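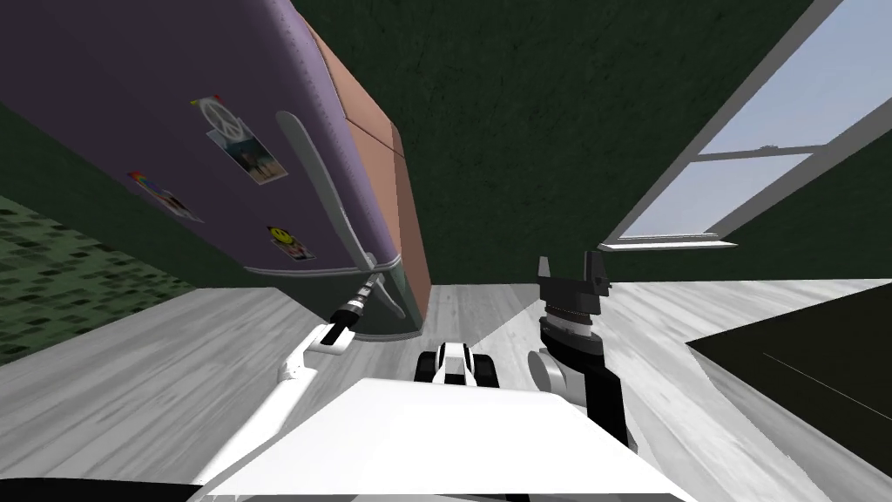 Open Day at the Thygesen Building: Your Questions

When is it?
March 23, 2022, doors at 2. The last demo starts when the coffee runs out.

Will I see a real robot?
You'll see one in simulation, on a large screen. The two-armed robot works in a rendered kitchen with a lavender refrigerator, and its job is to get a gripper on the handle and open the door. The stickers on the fridge are a matter of taste. The taste is Anqi Luo's, and she will defend it.

Why simulate a fridge at all?
We own one real fridge and it has our lunch in it. Jonus, our simulator, has run the door task 1,000 times since January. The lunch is fine.

Does it always work?
No. You may see it miss the handle and close on air — please clap anyway.

Can I drive?
Yes, at the Fotach station upstairs. Turns are short and the line isn't. One arm at a time for beginners.

The view is tilted. Will I feel sick?
Some people do. Look at the floor for a minute, meaning our floor.

How many people can come?
The room holds 107. Please book, even if you're related to one of us.

Is there parking?
There are 210 spaces behind Dollura next door, and they would like most of them back by six.

Can I bring kids?
Please do. They're better at it than the adults.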